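Folding a mixed wash: fabric weights, fold widths and the order I do it in

Last updated: April

I moved the folding from the kitchen table to the bed this winter. The table is the right height but too small, and half of any load ended up over the backs of chairs. The bed is low, which is bad for the back after twenty minutes, but the whole load can be tipped out at once and the sorting done by hand on the spot.

Some notes on the method, mostly for my own reference. Daichi Sugawara asked for them after I complained to him about drawer depth, so they may be of use to one other person.

Drawers first. The chest is a Cluston, second-hand, with an internal drawer depth of 12 cm and an internal width of 66 cm. Those two figures decide everything else. A T-shirt folded flat and stacked will waste the top third of the drawer or jam it, depending on how many are in the stack. Folded to a packet and stood on edge, the same shirts fill the height properly and each one can be taken out without disturbing the rest. The packet has to stand no taller than 11 cm, otherwise the hem catches on the rail of the drawer above.

For a medium-weight cotton jersey I fold the sides in to the width of the collar plus two fingers, sleeves back along the body, then bring the hem up to just short of the collar, then fold in thirds. A thin shirt needs one more fold to have enough stiffness to stand. A heavy sweatshirt will not stand at all and goes on the shelf.

The order matters more than I expected. I used to start with whatever was on top. Now I pull out the large flat pieces and get them out of the way, then anything with sleeves, then the small stuff. Large pieces take up most of the surface and hide the socks.

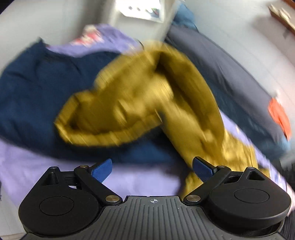 Anything knitted gets shaken once, held at the shoulders, before it goes down. Holding it by the hem stretches the hem. I lay it face down, smooth from the centre outwards with the flat of the hand, and check that the side seams are where they should be. On cheaper garments the side seams drift round towards the front after a few washes, owing to the way the tube of fabric is cut, and if you fold to the seam you get a crooked packet. Fold to the shoulder line instead and ignore the seam.

Bedding is a separate problem. A flat sheet is easy. Fitted sheets I do by tucking the corners into each other in pairs, laying the result down as a rough rectangle and folding that in thirds both ways. It takes me 42 seconds when I concentrate. The finished block is never as neat as a flat sheet and I have stopped trying to make it so. Each set goes inside one of its own pillowcases, which saves hunting for the second pillowcase at eleven at night.

Drying affects folding. I have an Arkton airer with bars that are too thin, and thin bars leave a hard crease across the chest of a shirt that survives being folded and being worn. Hanging shirts by the hem with the bar through the armpits is no better. The fix was split foam pipe lagging over the top four bars. It looks poor and works well. The Ruda airer my sister has uses thicker tube and does not need it, but it takes up more floor when open.

Detergent: I have been using less. The Ishida measuring cap has a line for a full load that is far too generous for soft water. With half the amount, the towels are less stiff and fold flatter. Fabric softener I gave up entirely, as it made the jersey slippery and the packets slid over in the drawer.

The total length of shelf in the airing cupboard is 151 cm across both levels. Towels go on the lower one, folded in half lengthways, then in thirds, with the fold facing out. Bedding goes above. The sweatshirts have the right-hand end of the upper shelf, which is already too short for them, and I have yet to work out where the spare blanket is going to live.

3 comments
Shared 2 times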